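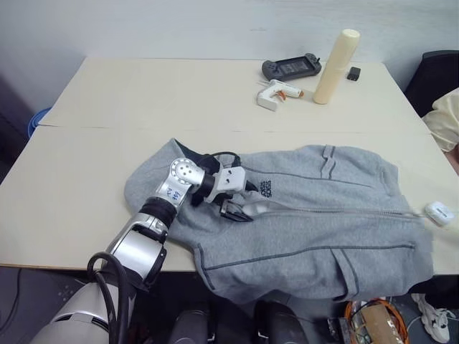 Garment folders and packers, Irkholm

Likeo is looking for two people to join the folding and packing room at our Irkholm site. The work is sorting, checking, folding and bagging second-hand clothing before it goes out to customers. Most of what comes through is casual wear: hooded tops, sweatshirts, T-shirts, jeans and children's clothes. You do not need to have worked with clothing before.

Reference: 476
Hours: part time, mornings or afternoons
Contract: permanent after a trial period
Start: May, or sooner if you are free
Reports to: Imtiaz Ekanayake, room lead

What the work involves

Clothes reach us washed and dried from the laundry next door. You take a garment from the rail or the bin, lay it out flat on the table and look it over, front and back. Stains, pulled seams, missing buttons and holes go on the ticket. Anything that can be mended goes to the mending shelf, and anything that can't goes in the recycling sack.

If it passes, you fold it to our standard size, bag it, label it and put it in the right crate. Each kind of garment has its own fold, printed on a card kept at the table. Zipped hoodies take the longest to learn. The zip has to be closed and lying straight, the hood smoothed flat, the pockets emptied and the sleeves brought in without a ridge across the chest. Please expect to do a lot of them, particularly in the colder months.

You will also be asked to:

- describe each garment for the website in a few words (colour, size, type of fastening, any printed lettering or logo)
- measure chest and length with a tape
- run a lint roller over dark and fleecy items
- keep your table clear and wiped down
- help unload the van when it comes in

Folding is done standing up. The tables are a fixed height, but we have platforms for shorter staff and stools for the labelling part of the job. There is some lifting, with full crates weighing up to what one person can reasonably carry. Trolleys are provided and we expect you to use them.

What we are looking for

Someone who turns up on time, works tidily and notices small faults. You should be able to read labels and care symbols, or be willing to learn them, and to write a short plain description in English. Good eyesight for close work helps, with glasses if you wear them. Experience in a shop, laundry, hotel or warehouse would be useful but we will not mark you down for not having it.

We don't set an individual target for the first 42 days. After that the room works to a shared daily figure, which is 167 garments per table at present. It is lower on days when we have a lot of coats.

What we offer

Pay is by the hour and is the same for everyone in the room below lead. The rate is given on the application form. Breaks are paid. There is a kitchen with a fridge and microwave, lockers, and free parking behind the building. Staff can buy clothes from the seconds rail at the end of each month. The bus stops outside the Stulico building and it is a short walk from there, with step-free access through the side door.

How to apply

Fill in the form at the front desk or ask for one to be posted to you. There is no need for a CV, though you can attach one. Tell us which hours you would prefer and whether you could swap now and then to cover for others.

Applications should reach us by 2025-01-20. People on the shortlist will be asked in for an hour, which includes a short practical task at the table: checking and folding a few garments, one of them with a zip. You will be shown the folds first. Your travel costs will be refunded if you bring the ticket.

If you applied for the Toma sorting post last year you are welcome to apply again, but please fill in a new form.

Questions about the job can be left for Imtiaz Ekanayake at the front desk. Please quote the reference number and say when you can be reached.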